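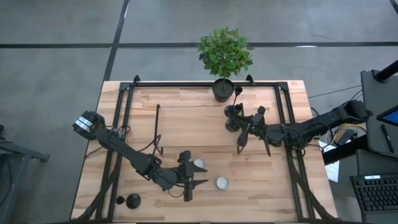 Candle night gets a proper table at Eskola

I've been whingeing about the card tables at Eskola for two winters, so I was pretty chuffed to walk in and find pale timber tops, a leafy little pot plant and two little white cups like tea lights. Very homey!

Joonas Savolainen picked the plant (he wanted a bigger one and got talked down). The candles are from Brillia, 22 dollars a tin, and they'll be for sale on the night, which kicks off at 7 pm in October. 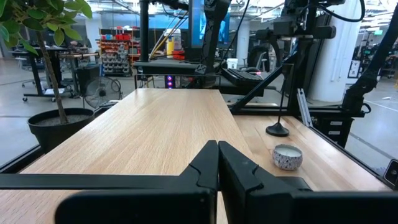

I asked whether the thin black stand on its round base was staying as well, and it is. Onni Kemppainen reckons it'll hold the price cards, once somebody's written them. There are 30 spots going, and the tables have to be cleared by 10, so don't dawdle over your tea. Bring your own mug, and a cushion if you're fussy about chairs like me. My favourite colour is still grey, before anyone asks, and the concrete floor suits the timber a treat.

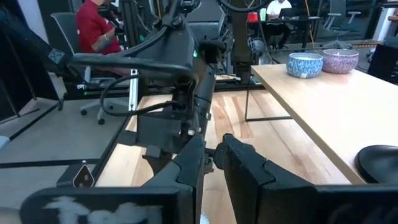
Red shirt and pale timber at Eskola.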